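Yorath's Spare Rooms to Get a Curbside Pickup, Eventually

Residents of Yorath who have been closing the basement door quickly and walking away may soon run out of excuses. Skusto, the hauling and declutter outfit that bought the old feed store on the edge of town, will begin a bulky-item pickup in September, covering 605 households on the north side first and everyone else when the second truck is fixed.

The service takes furniture, rugs, broken shelving, exercise equipment and what the sign-up form calls "general accumulation." It does not take paint, tires, propane tanks or pianos. The form mentions pianos twice.

Each household gets one slot and may put out up to five large items, or the equivalent in bags. Items go at the curb by 7 a.m. and must not block the sidewalk. Anything left out after the truck has passed goes back in the house, where it has presumably been living since the last time this was tried.

Satish Chacko, who runs the Yorath branch, said the company has already learned a few things from its trial run in Zerkmont this spring. Chief among them is that people sort their belongings faster when there is a date on the calendar.

"You give folks a month, they use the last evening of it," Chacko said. "We've stopped fighting that. We just send the reminder later."

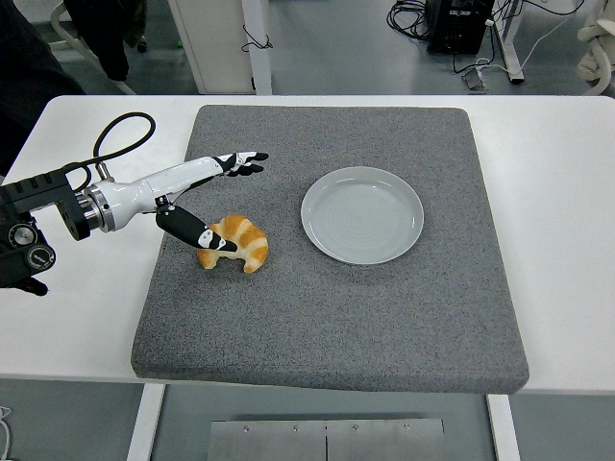 The Zerkmont trial also showed what people cannot part with, and it is rarely the big stuff. Couches went without a word, and so did a good many treadmills. Kitchens were where things slowed down. Chacko said one household kept his crew on the porch for most of a morning over a box of dinnerware that had not seen a meal in years. His advice for the kitchen is to clear one surface and set out a single plate, like the pale one with the raised rim in the photo, then ask how many more of those the household eats from in a week. The croissant is optional, though he reports that sorting goes better after breakfast.

Usable goods will be dropped at Skallel, the secondhand warehouse by the rail yard, which has agreed to look at everything and promised to accept only some of it. The warehouse is still working through a load of 916 picture frames from an earlier cleanout and has asked, politely but in writing, for no more frames until winter. Coat racks are also discouraged.

The first pickup is free. After that the charge is $3 per item, a price Chacko described as low enough to be fair and high enough to make people think about the second recliner. Mattresses must be wrapped. Refrigerators need the doors taken off, and the doors do not count as a separate item — a point that apparently came up in Zerkmont more than once.

Sign-up sheets are at the library desk and the Skusto office, which is open until 4 p.m. and can be found by looking for the truck that isn't moving. Slots are assigned by street. Requests to be placed last on the list have been received and will not be honored.

Contact the newsroom | Copyright, all rights reserved | Back to top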